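Week 3 — Writing a Short-Stay Listing

Course notes, Holiday Property Management. Tutor: Ngozi Osagie

Last week covered pricing by season. These notes deal with the listing text, which most owners write once and never look at again. Assignment 1 is due Friday, January 17, 2025.

Start with how many people the place sleeps, and say in what. "Sleeps 8" tells a family very little. Two queens, a bunk and a sofa bed tells them whether to book. Count a sofa bed only if an adult can sleep on it for a full week.

Next comes location. Give walking time to the lift, beach or main street, and say if the walk is uphill. Drernik, the chalet we looked at in class, lost bookings over the words "steps from the village" — there were a lot of steps. 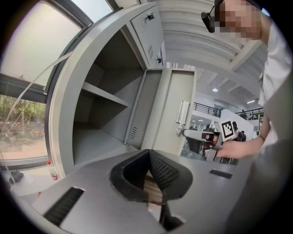 Fees go near the top. Cleaning, linen, pets and the damage bond should each have their own line. In the Flotach exercise the cleaning fee was $50 and sat in the last paragraph, and most of the class missed it.

House rules can be short. Quiet hours, parking, check-out time and rubbish day cover most complaints. Leave out capital letters and exclamation marks. Guests read them as a warning about the neighbours.

Keep the whole description under 1,000 characters. Marichka Hrynyshyn's sample listing for Gitden is a good model for length, though its paragraph on heating is out of date.

For next week: rewrite the Muriithi listing and bring two printed copies. Read pages 1 to 23 of the course reader, including the section on cancellation terms.

Contact the course office | Copyright 2025 | Back to top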